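# Chapter 5: Fixtures, Pegs, and Clearance

The builds in this book assume a shared workshop of the ordinary kind: a drill press, a printer or two, a bench that must be cleared by Sunday night. Chapters 1 through 4 covered the arm, its mount, the wiring, and the first powered moves. At this point the arm can reach a commanded position and close its fingers. It can't yet do anything that would reveal an error of half a millimeter.

Insertion is the usual way to find such errors. A peg that must enter a socket tests position, angle, and grip at once, and the result is easy to judge. The Castden peg set, whose drawings are given in Appendix B, is used from here to the end of Part Two. Readers at the Ullbridge workshop built the early version on which the dimensions are based. Any similar set will serve, provided the clearances are known.
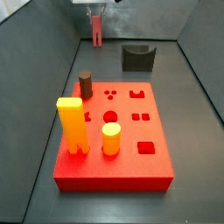
Clearance is the difference in size between a socket and the peg that fits it. It is set when the board is drawn and changes whenever the board is printed, sanded, or painted, so it must be measured on the finished part. A round peg is the easiest case, because it can turn freely about its own axis and still go in. The short yellow-orange cylinder in the red board is of this type. An octagonal prism has eight acceptable angles, and a peg with a rounded, stadium-shaped top has two. Peg pairs such as the twin square holes on the right of the board add a second constraint: both legs must line up together, and an error in angle shows up as an error in position at the far leg.

Leg spacing deserves its own check. On a two-legged peg, measure across the outside of the legs and then across the gap, at the tip and again near the shoulder. Printed legs often lean inward as they cool. If the tip and shoulder readings differ by more than half the clearance, reprint the part – filing one leg shifts the center of the peg and spoils the taught position.

## 5.1 What you will need

- The arm and controller from Chapter 4, with the Brondotari firmware loaded
- One peg board and its pegs
- Calipers
- Four clamps, or screws and a base plate
- A notebook or log file

Fix the board before any position is taught. A board held only by its own weight will move when a peg catches on the rim, and every later position will be wrong by the same amount. Clamp it at the corners, run 100 light contacts against the front face, and measure again.

## 5.2 The trial record

Each exercise calls for 200 insertions per peg. Record the peg, the approach height, the speed, and the result. The Mthembu log format (file type 2231 in the controller menu) stores these four fields and a time stamp – nothing else is needed until Chapter 7.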